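Incidencia 479 – Jersey de punto enganchado en la estera de la cama
Estado: en seguimiento. Abre: Liudmyla Tkachenko

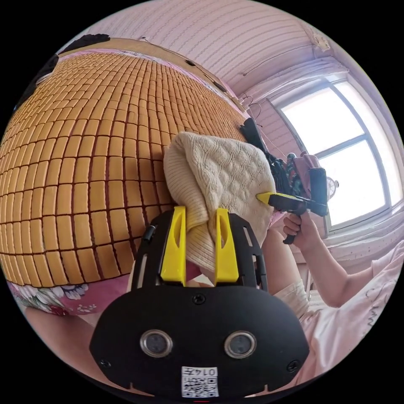
Descripción
Al doblar la ropa encima de la cama, el jersey color crema (punto de ochos, con una parte de canalé) se engancha entre las piezas de la estera. Ya han salido dos hilos. La estera es de bloques pequeños, modelo Fundivell, y va puesta sobre el colchón. Con camisetas de algodón no pasa.

Martes, 10:20
Pasada la mano por las filas de bloques. Hay 13 piezas con el canto áspero, casi todas en la mitad de los pies. Lijadas con grano fino y limpiadas con un paño seco.

Martes, 12:05
Nueva prueba con el mismo jersey. Se desliza mejor, pero el canalé se sigue agarrando si se aprieta contra la estera. Los hilos sueltos se han metido hacia el revés con una aguja sin punta – no cortarlos.

Respuesta de Sotham (tienda)
Recomiendan no arrastrar prendas de punto sobre la estera y poner una sábana doblada debajo al plegar. Si salen más cantos ásperos, cambian la pieza entera.

Pendiente
Revisar los cordones entre filas.
Preguntar si el cambio incluye el envío.
Mientras tanto, el punto grueso se dobla sobre la sábana.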